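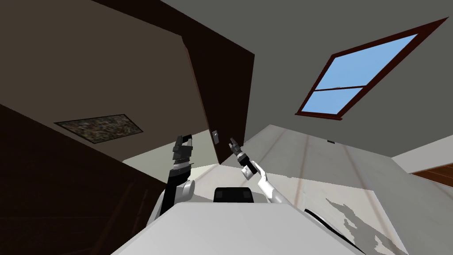

2. Method

The project examined how a shortlist is formed for the Srour Prize, a regional award for fantasy and speculative novels. Two student readers, Pravesh Ngubane and Marietjie Hendricks, coded 90 submitted titles using the entry forms and the opening chapter of each book. Coding began in July and was checked by our supervisor, Themba Venter.

Each title was given a subgenre, a publisher type (large house, small press or self-published) and a series status. Where the readers disagreed, the title was discussed and a single code entered. Series status caused most of the trouble — several entry forms left the field blank, and a first volume is hard to tell from a stand-alone novel when the ending has not been read. 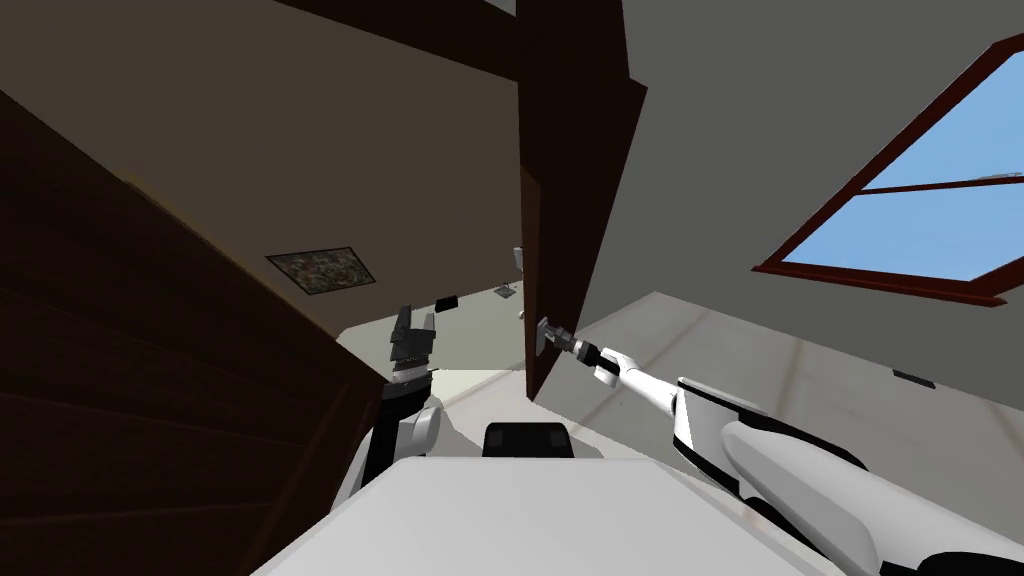 Figure 1. Door panel and gripper, rendered view.

3. Results

Small presses made up a larger share of the submissions than of the shortlist. Two small press titles were shortlisted, one from Truson and one from Jikgate. No self-published title went through. Secondary-world fantasy was the most common subgenre at both stages.

The judging notes, supplied by Bongani Mokgethi, refer to prose style more often than to plot or setting. They do not record how votes were cast, so we could not test whether the order of reading affected the scores. 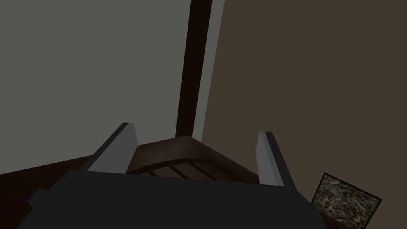

A further limit is that the notes were written after the judges had met. Comments on a book may therefore reflect the discussion as well as the first reading. Issa Issa has suggested repeating the coding on entries to the Zimcombe award, where judges file written comments before the meeting. The code sheet would need a separate field for novellas, which the Srour rules exclude.

Final version submitted 3rd November.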